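**Boletín del taller de punto - 2/15/21**

## El cajón de las prendas pequeñas

Queridas todas, queridos todos: febrero es para mí el mes de los cajones. Fuera no apetece nada, la labor nueva todavía está en la cabeza y una acaba, casi sin darse cuenta, sentada en la cama con todo lo tejido durante el invierno extendido encima de la manta. Y qué gusto da, la verdad, volver a tocar cosas que ya ni recordábamos haber terminado.

Muchas nos habéis escrito preguntando cómo guardar las piezas con volante, que salen del cajón aplastadas y con una cara tristísima. En casa lo hago siempre igual. Extiendo la prenda sobre algo blando, la aliso con la palma de la mano desde el centro y la doblo a lo largo, nunca cruzada, dejando el volante para el final y siempre por fuera del doblez. Si el borde va fruncido, lo ahueco un poquito con los dedos, onda por onda (se tarda menos de lo que parece), y lo coloco en la parte de arriba del cajón, sin nada encima. 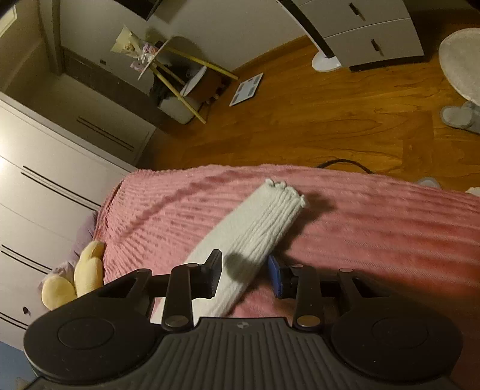

Los colores claros los guardo aparte, envueltos en una funda de almohada vieja y bien lavada, porque una vez metí un blanco junto a un granate y todavía me acuerdo del disgusto. Para lavarlos, agua fresca, muy poco jabón y nada de retorcer - se aprietan dentro de una toalla y a secar en plano, lejos del radiador.

Y ya que estamos, un aviso: nos quedan 9 ovillos del hilo Wadau en tono crudo, restos del pedido de otoño. Quien los necesite para rematar puños o volantes, que lo diga contestando a este boletín y se los apartamos. Las agujas prestadas, por favor, id devolviéndolas antes de que acabe el mes, que las del número 2 hacen mucha falta.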